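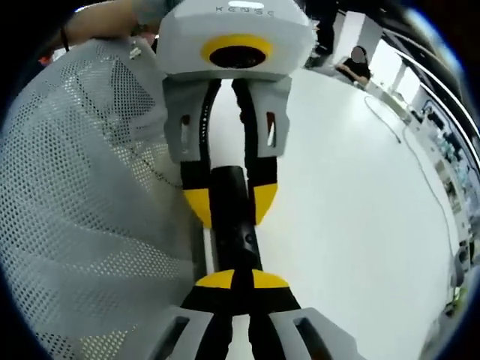
Care of the Hand-Held Gripper: Workshop Tips

Issued by the Tanasarn Shared Workshop. Revised April 16, 2024.

These tips apply to the hand-held gripper kept at bench 2. They cover daily care, the fitting of new finger pads, and the storage of the cable. Members who wish to change the camera settings should write to Kamonchanok Kamolrat before doing so.

Before use

Wipe the finger pads with a lint-free cloth dampened with plain water. Do not use solvent, degreaser or window cleaner on the pads. Solvent leaves the surface slick for several days, and recordings made during that time are of little value.

Open and close the fingers ten times with nothing between them. The movement should feel even from end to end. A gritty feeling near the closed position usually means dust on the slide. Use the hand blower first and the soft brush second. Compressed air is not permitted on this tool, as it drives dust further in.

Check the lens for fingerprints. Clean it with the cloth in the Noltby case and with no other cloth in the workshop.

Fitting new pads

Pads are replaced when the edge begins to lift or when the surface has worn smooth. Always replace both pads together, even if one still looks sound.

Peel the old pad from the tip toward the base. Remove leftover adhesive with a plastic scraper. Metal blades mark the fingers, and a marked finger will not hold the next pad flat. Press the new pad down firmly for one minute and leave the gripper open overnight.

When the pads have set, close the fingers on a sheet of printer paper and pull gently. The paper should resist evenly along its width. If it turns to one side, loosen the finger screws a quarter turn, bring the pads square to each other, and tighten the screws a little at a time, moving from one side to the other.

Spare pads are in drawer 41. Order more from Atier under part number 1677 when the last packet is opened, and note the order in the parts book.

The cable

Most faults reported since August were cable faults. Run the cable loosely along the floor, well clear of chair wheels, and leave enough slack for the full reach of the arm. Never lift or lower the gripper by its cable.

If the connection drops during a session, reseat the plug at the computer end before touching the plug at the gripper. The gripper socket is the weaker of the two and is costly to replace. Should the fault return, label the cable and leave it in the repair tray.

Coil the cable in wide loops for storage. Tight coils break the inner wires close to the plug.

Storage

Store the gripper with its fingers slightly open, so that the pads do not take a set. Place it upright on its stand, fit the lens cap, and keep it away from the window. Padded Jumex cases may be used for transport but are not suitable for long storage, as the foam holds moisture.

Repairs

Members may replace pads, cables and finger screws. All other repairs are handled by Fongchan Thammasiri, extension 562. A gripper that has been dropped must be reported the same day, whether or not damage can be seen, and may not be used again until it has been checked and signed back in.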